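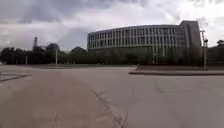
Can you be made to leave a rented room because it has no proper window?

Only if the council declares it unfit to live in, and even then you should get written notice and time to find somewhere else.

I've been asked that so often this month that I thought I'd put it at the top. Most of you will know by now that the city has been going round the older blocks in Zollosari, looking at the basement and half-basement lets. My own street had its turn on Tuesday. Two very polite people with clipboards, and one of them had to borrow my torch (I got it back, thank you!).

I should say I lived below ground myself for my first two winters here, in a room off the boiler passage in Cekden. It was warm, I'll give it that. I paid 129 a month when a proper flat in the same building was going for four times as much, and I could walk to work. What I remember most is never knowing what the weather was doing. I'd come up the steps with an umbrella into blazing sunshine, or the other way round, which was worse. So when people write in the paper that these rooms should all be shut tomorrow, I do see why, but I also think of where I'd have gone.

The city's own list has 2513 people registered in rooms like that, and everybody I've spoken to thinks the real number is higher, as plenty of landlords never register anyone. The plan as it stands is to sort the rooms into two lots. If there's a second way out and air coming in, the landlord gets until the autumn to fix the rest. If there isn't, the room closes and the tenants go on the rehousing list. That sounds fair until you look at the list. There are 43 flats on it at the moment, and 13 of those are in the Van Loon blocks, still waiting for their lift.

I went along to the evening meeting in May and it was packed, people standing all down the side. Nicanor Montes from the tenants' advice desk spoke for a good while and I wish they'd given him longer. His point was that closing a room doesn't make a person any less in need of one, and that the last time this was tried, over in Tavlow, half the tenants simply moved to another cellar a few streets away and paid more for it. The deputy said the figures for Tavlow were "still being looked at". They've been looked at for as long as I've been writing this newsletter! 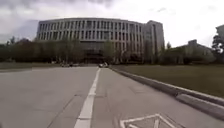

The curved building and its taller neighbour under heavy cloud.

Anyway, some practical bits, seeing as my inbox is full of them.

If you've had a visit, ask for the inspection sheet. You're entitled to a copy even if your name isn't on the lease, and you don't have to go through the landlord to get it. Check that the room number is right. My neighbour's had the wrong staircase on it and it took her three trips to get it changed.

If your landlord tells you to be out by the weekend, don't pack yet. Word of mouth isn't notice. It has to be on paper, with a date and the reason, and you can take it to the advice desk before you sign anything. They're open until seven in the evening, and go early, the queue is dreadful after five.

Keep your rent receipts. If you pay in cash and don't get receipts, write down the date and the amount every time and ask someone to sign it. I know, it feels silly. A woman at the meeting had four years of these in a school exercise book, and the desk accepted the lot.

Several of you asked whether children at the local school would lose their places if the family is moved. I put this to the education office and the reply I got was that a child already enrolled can finish the school year where they are. I asked about the year after that and haven't heard back. I'll chase.

The rehousing list is meant to be put up again next month with the new flats added. If anybody spots it before I do, please send me a photo of the whole page, including the small print at the bottom, and I'll pass it round.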